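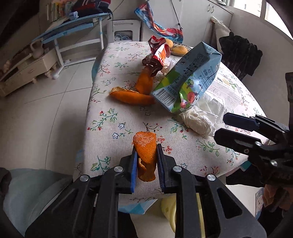 23/06/2026 -- Budget notes, second round

Went again through the list for the October order. We have two offers for the spare finger pads and screws, one from Setham and one from Kevino. Setham asks 724 for the full set with delivery. Kevino is cheaper per piece, but they want a minimum order of 1,000 and I don't see where we would keep so much in the Banitz room. My proposal is to take Setham now and ask Kevino again next year.

Pads are the part I worry about most. I wrote 43 pairs in the plan, and I would like to keep this number even if the total must go down. Table clearing means sticky things, peel and wrappers and cartons, and I don't know yet how often we should change a pair. To check: does the Setham price include the screws for the pivots or only for the pads?
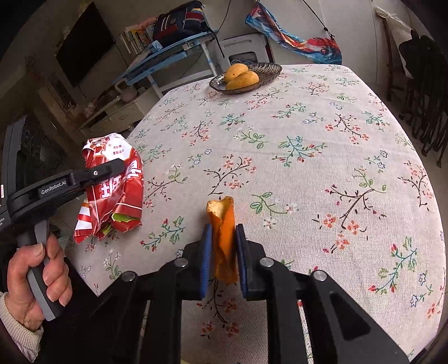
Bread and other soft food should get its own line in the consumables budget. Until now it was hidden under "various", and Samonte asked us already two times what this means. A twisted piece like the one held upright between the blue pads, with the torn end up, can be bought in any bakery, but we need fresh ones for each session. Same for the mangoes in the bowl at the far end. I put fruit and bread together for now.

Total with everything is 1,778, without the transport case. The case is over our limit, so I moved it to the wish list -- please don't order it separately.

Still open:
Written offer from Kevino, the last one was only by phone
Second tablecloth, so that one can be in the wash
Who signs for the Banitz delivery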